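We use cookies to remember your borrowing basket and to count visits. Accept / Manage settings

Play kitchen sets: frequently asked questions

Updated January, by Hậu Tôn

This page covers the play kitchen sets lent by the Getley toy library: what goes out, how to check it, how to clean it and how to pack it for return. The pieces are sorted into a cooking group, a washing-up group and a weighing group. Questions on membership and late returns are dealt with at the desk.

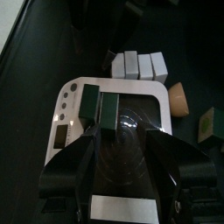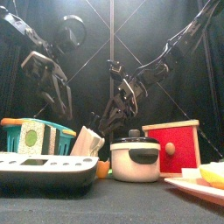 First picture: kitchen scale with blocks. Second picture: dish rack and stovetop.

What does a full set contain?

The Paiva set is issued as 21 pieces, listed on the card inside the lid. Blocks are not listed singly. They are issued as one bag and checked in as one bag. The Fodano set has the same cooking and washing-up groups but no scale.

Is the scale a toy?

No. It is an ordinary digital kitchen scale and should be treated as one. Children may press the buttons and place items on the platform. They should not stand on it, lean on it or use it as a chopping board.

Does the scale come with batteries?

Yes. If the display stays blank after the power button is pressed, replace the batteries and try again on a hard surface. If it still does not come on, put a note in the box and return the scale with the rest of the set. Please do not open the casing beyond the battery cover.

How accurate is it?

Accurate enough for comparing blocks and play food. Place a known weight of 200 g in the middle of the platform and read the display once it has settled. A difference of a gram or two is acceptable. Items resting partly on the white border will give a poor reading, so move them fully on to the platform before taking the figure.

Which surfaces are suitable?

A firm, level table. Carpet, play mats and folding trays all affect the reading. Allow a clear space beside the scale for items waiting to be weighed, otherwise they tend to end up touching the platform.

What age are the sets for?

Three years and over for the cooking and washing-up groups. The weighing group is issued for children aged 4 and over, and an adult should be present while it is in use. Battery covers must be closed before the scale is handed to a child.

Can the stovetop be connected to anything?

No. It produces no heat and has no mains lead. Keep it away from a real hob, including a hob that has been switched off and is still cooling.

Can real food be used in the pot?

Dry pasta and rice are permitted. Wet food, dough and anything containing oil are not. Empty the pot before packing.

How should the pieces be cleaned?

Wipe plastic pieces with warm water and a little washing-up liquid, rinse and leave to dry in the air. Do not put the dish rack in a dishwasher: the rim pieces may distort and then will not seat properly. Wipe the scale with a barely damp cloth, keeping moisture away from the buttons and display. The stovetop has small holes in the top, so it should be wiped and never immersed. Cloths may be machine washed at a low temperature.

How does the set go back in the box?

Stovetop first, flat on the base. The dish rack goes beside it, upright, with the thin items standing in its slots. The pot goes in last with the cloths folded inside. Wrap the scale in the bubble sleeve and slide it down the side, buttons facing inwards. The box is 265 mm deep and the lid should close without pressure. If it does not, the rack is probably lying on its side.

Something is missing. Is there a charge?

Small pieces are replaced free of charge from the spares drawer. A missing scale is charged at replacement cost. Report any loss when the set comes back so that the card can be corrected before the next loan.

Can spare parts be bought?

Rim pieces for the rack are ordered through Flollurura and usually take some weeks to arrive. Ask for Teemu Kemppainen at the desk and bring the damaged part with you.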